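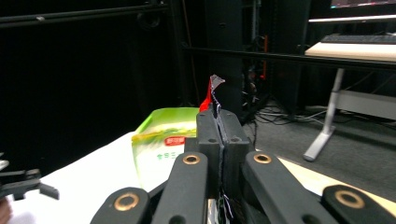 How often should the bushings on a hand-held gripper be oiled?

Every 700 grabs is what I work to, with one small drop on each and a wipe straight after. Go longer if your room is clean, shorter if you handle a lot of food packaging.

Hornero hand gripper: bushings, pads and squaring up

dace_sepp
Started logging mine in December and I love this little tool more every week! Got to 988 grabs before the linkage felt gritty, mostly crisp bags and foil scraps. Oiled the brass bushings and it went back to closing like new. Has anyone got a proper routine for the rest of it? The leaflet stops at "keep clean".

warraich
Welcome to the club. I'd skip the oil completely. Brass on a dry pin is fine at these loads and oil just collects fluff. I clean mine with a dry brush and it's lovely.

saulius_v
Can't agree there, warraich. I ran one dry and you could feel it catch halfway through the squeeze. A very light oil, hardly any of it, and wipe what comes out. Too much is worse than none, I'll give you that.

The bit people miss is the pads. If the two faces don't meet flat all the way up, thin stuff like torn foil gets nipped at one end and twists. My routine, same order every time:

1. Brush out both linkages, and pull any loose thread or fluff away with tweezers. Don't cut it short and leave the end in there.

2. Open the fingers wide and wipe the pad faces. Then set them down either side of a shiny snack bag and close slowly. You want both fingers coming in evenly, with the bag staying where it was.
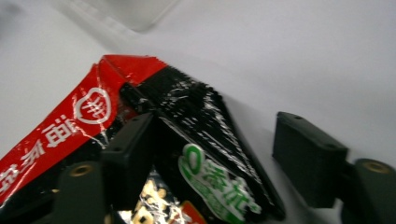
3. Nip up the finger screws, a little on each in turn. If you do one right up first the finger goes on skewed and you'll be back at step 1 (ask me how I know).

4. Close on a strip of thin paper and tug it gently at the bottom, middle and top. Same pull at each place and you're done!

5. One drop per bushing, work the handle, wipe, and write the count down.

dace_sepp
Brilliant, thank you! Just did the paper test and the top was slack on mine. Backed the screws off, squeezed the fingers shut while I tightened them and now it holds all the way up. Took 4 goes, but what a difference on foil.

warraich
The paper test is a good one, I'm pinching that. Still not oiling. I'm only 112 grabs in since my last clean, so I'll keep it dry and put my numbers up when it reaches 700.

saulius_v
Deal! Use the same sort of bags as Dace if you can, or we'll be arguing about crumbs.

dace_sepp
Anyone tried the Skesidico oil? Wironside have the small bottle in and the needle tip looks perfect for getting in behind the links.

saulius_v
Got one on the bench. Nice and thin, and the needle is great. Put the cap back on straight away though, mine rolled over and did the whole drawer.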